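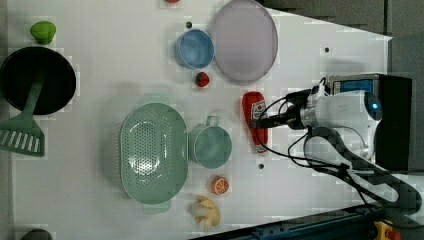 sesitz_papa
Posted December 11, 2018

I want to ask for advice about play kitchen dishes, because my daughter will be three years old and I am now at the point where I must buy or not buy. We have at home the Nimo play kitchen, the small one with 2 shelves, and it came without any dishes. My wife likes soft colors, and I have to say that I like them also. In my photo the mint green mug, the colander and the slotted spatula go together very well, and the light blue bowl beside the pale purple plate is nice to look at. The black frying pan is a bit different, but a pan is a pan. My question is about size. The plate is large and the pan with the spatula across it takes much place. Do you give the child real kitchen things together with the toy food, or do you buy everything in child size? My mother-in-law says that a child should have only small things. I am not so sure.

effie_guthrie
Moderator, 741 posts

Hello and welcome. We did it with real things from the beginning and I never regretted it. A child who carries a real bowl learns how to carry a bowl. The play sets have cups where not even two fingers go in, and my son got angry with them every day. For the plate I would take a smaller one, but the colander I would keep for sure. It was the favorite thing in our house for a year. He washed potatoes, toy cars, his socks.

Kultora_mama

I must disagree with Effie a little. Real size is good if you have real space. We have the play kitchen in the corner of the living room, and when the big pan was in it, the door did not close anymore. Then everything lives on the floor and I step on it at night. Now we have a small set from the flea market and one big bowl for mixing, and this is enough.

Also, sesitz_papa, please measure the shelf before you decide. Ours is 13 inches deep, but inside there is a wood piece at the back which takes away some of it. I did not see this until October, when I wanted to put in a tray.

tomas_r

What about the ketchup? Is the bottle a toy or from the supermarket? I can't tell from the picture. If it is a real one, wash it very well, with a brush also under the cap. Ours smelled after one week and we had to throw it away.

sesitz_papa

Thank you for the fast answers. The bottle will be washed two times, I promise. I like it more than the toy bottles, it is good to hold also when it lies on the side.

I measured now. The shelf is a little deeper than the plate but the pan does not go in with its handle. So Kultora_mama is right about my kitchen, and Effie is perhaps right about the child.

effie_guthrie
Moderator, 741 posts

Put a hook on the side of the play kitchen and hang the pan there. We used the hooks from Admasu, they are screwed and not glued, so they hold also when somebody pulls. The spatula can hang beside it.

Kultora_mama

With a hook I agree. But please put it low, at the height of her shoulder. My nephew took a pan from too high and it came down on his foot. It was not heavy, but there was a lot of crying.

One more thing about the food. I see a strawberry, a banana half out of the peel and an orange slice. Is the strawberry hard plastic or soft? It looks small next to the bowl. If there is a younger brother or sister in the house, I would put it away for now.

sesitz_papa

There is a younger brother, he is ten months old and everything goes in the mouth. I did not think about the strawberry. I will put it in the high cupboard until he is bigger. The banana he can't swallow, but he will try.

tomas_r

Ours chewed the peel from the banana until it was off. Now it is a banana without a peel and the children say it is cheese.

nimo_fan_62

We have the same kitchen as you. Take out the upper shelf, it is only four screws. Then the pan goes in standing up and you need no hook. I did this the first week and keep the shelf in the basement.

Kultora_mama

But then where do you put the cups?

nimo_fan_62

In the colander.

sesitz_papa

This I will try on the weekend, first the shelf and if it is not good then the hook. The plate stays with us in the big kitchen, my wife has decided it. I will write here how it went.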